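Bettzeug im Sommer: wie ich es wasche, lüfte und wegräume

Sonntag, 8. Juni 2025

Jedes Jahr nehme ich mir vor, die dicken Decken schon im Mai wegzupacken, und jedes Jahr liegen sie im Juni noch da. Gestern war es dann so weit, und weil mich nach dem letzten Beitrag ein paar von euch nach dem Waschen von Tagesdecken gefragt haben, schreibe ich gleich alles zusammen auf.

Fangen wir mit dem Lüften an. Morgens wird bei mir kein Bett gemacht, jedenfalls nicht sofort! Decke zurückschlagen, Fenster weit auf, erst mal Kaffee trinken. Meine Oma hat das Bett immer gleich nach dem Aufstehen stramm gezogen (mit Lineal, wenn man sie gelassen hätte), aber die Feuchtigkeit aus der Nacht bleibt dann schön unter dem Stoff sitzen. Eine Stunde reicht völlig, an schwülen Tagen mache ich das Fenster lieber früh auf und mittags wieder zu. 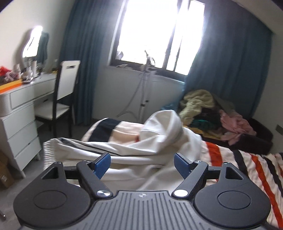 Bunte Webdecken wasche ich beim ersten Mal immer allein. Vorher kommt der Farbtest: ein weißes Tuch anfeuchten, an einer Ecke kräftig auf den dunkelsten Streifen drücken und schauen, ob etwas abfärbt. Wenn ja, wird kalt und kurz gewaschen, sonst gehe ich bei Baumwolle auf 30 oder 40 Grad, je nachdem, was auf dem Etikett steht. Weichspüler lasse ich weg, der macht die Sachen bei mir nur schlapp. Als Waschmittel nehme ich seit Januar das flüssige von Lekley, da bleiben auf dunklem Stoff keine weißen Krümel zurück.

Ganz wichtig - die Trommel nicht vollstopfen! Eine große Decke, sonst nichts. Ich hatte früher immer noch schnell zwei Kissenbezüge dazugesteckt, und am Ende steckte die halbe Decke im Bezug und war innen klatschnass.

Trocknen geht am besten über zwei Leinen, damit in der Mitte Luft durchkommt. Feuchte Streifenstoffe ziehe ich vorher an den Webkanten gerade, zu zweit ist das viel leichter. Und bitte nicht in die pralle Mittagssonne, mein schönes Rot von damals ist heute eher Lachs.

Zum Verstauen hatte ich mir Vakuumbeutel von Onemeck geholt, 14 Euro das Paket. Für Kunstfaser prima, Daunen und Wolle kommen bei mir aber in alte Baumwollbezüge, die brauchen Luft. Dazu ein Stück Zedernholz oder ein Säckchen Lavendel. Garnet Hiebert hat mir in den Kommentaren geschrieben, dass sie das Zedernholz jedes Jahr leicht anschleift, dann duftet es wieder. Probiert und für gut befunden, danke dir!

Nächstes Mal geht es um Kopfkissen und die Frage, ob Tennisbälle im Trockner wirklich etwas bringen.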